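This site uses cookies to improve your visit. By continuing to browse you accept our cookie policy. Accept | Read more

Sorting a Mixed Table: How People Group Everyday Objects

Project report, Design and Everyday Life module, Lavine College
Submitted 11/23/19

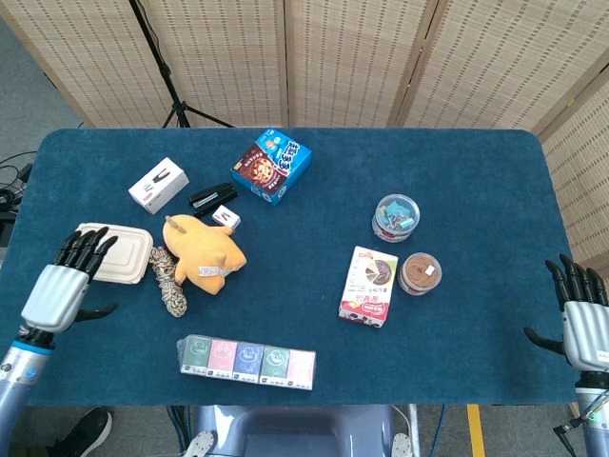
Figure 1. Objects on the cloth-covered table, including the stapler and its box, the plush chicken, the braided rope and the food packaging.

1. Background

Most homes have a drawer, shelf or table where unrelated things collect. Our project looked at what people do when they are asked to put such a collection in order. We wanted to know whether they sort by use, by shape, by material or by the room where the thing is normally kept.

The idea came from the first part of the module, when we read about storage in small flats. Much of that reading assumed that every object has an obvious place. We found this hard to accept, as all of us keep scissors in the kitchen and batteries in a biscuit tin.

2. Materials

The objects were chosen so that each could belong to more than one group. The table has rounded corners and a dark teal-blue cloth, which we kept on throughout. We had tried a bare table first, but small items slid when people reached across it.

The stapler was included together with a white box that has a stapler printed on it. We were interested in whether people would put the two together or treat the box as packaging and the stapler as a tool. There is also a smaller white box with a dark printed design.

For food packaging we used a blue cookie box with chocolate chip cookies shown on it and Chinese lettering, and a beige rectangular food container with a lid. Two round clear plastic containers made a near-matching pair. One holds small blue and colourful items and the other has a brown coiled filling with a small white label on top. We did not tell people what was in either of them.

The remaining things were a large yellow plush chicken with its tag left on and a beige and brown braided rope. These were meant to be the awkward ones. Neither goes with stationery or with food, and they have little to do with each other apart from being soft.

3. Method

The sessions were held in the ground floor workroom of the Vieira building. We used 2 versions of the task. In the first, people were asked to "tidy the table" and were given no boxes or trays. In the second, they were given 4 empty trays and asked to put everything away in them. The time limit was 300 seconds in both versions.

People could pick things up and turn them over but could not open anything. When they had finished, we asked them to give each group a name. We wrote the names down in their own words. The group names from all the sessions came to 219 entries, with repeats left in.

The objects were put out afresh before every session. We did not use a fixed layout, and we now think this was a mistake. It is discussed in section 5.

4. Results

With no trays, people mostly tidied by shape. Boxes were squared up along an edge of the table, the round containers were put side by side, and the rope was recoiled and left near a corner. The chicken was usually moved last. Names given to these groups were often simple, such as "boxes", "tubs" and "the rest".

With trays, people sorted by use much more often. "Office" and "food" were the commonest names. The stapler and its printed box nearly always went into the same tray, and several people tried to judge whether the stapler would fit inside.

The round container with the brown coils caused the most disagreement. Some called it food and put it with the cookie box. Others took it for mosquito coils and moved it well away from anything edible. A few changed their minds after looking at the label. The matching shape seemed to pull the two round containers together even when people had guessed that the contents were different.

The rope and the chicken tended to share a tray. The name for this was sometimes "toys" and sometimes "pets". Both answers were reasonable and we had not thought of the second.

5. Problems

As mentioned, the starting layout changed from one session to the next. Objects that began close together may have been grouped for that reason alone. A later version should use a marked cloth or a paper plan.

The trays were from the Hidik range and were all one size. The chicken filled most of a tray, so people who wanted to put it with something large had to choose again. Some of our results for the chicken are probably results for the tray.

We also wrote down only the final groups. Notes on the order of moves would have been useful.

6. Further work

We plan to repeat the task in January with a fixed layout and trays in mixed sizes. The Detska reading room has offered a table for this. We would keep the same objects and add a second item of stationery, so that the stapler can be grouped with something other than its own box.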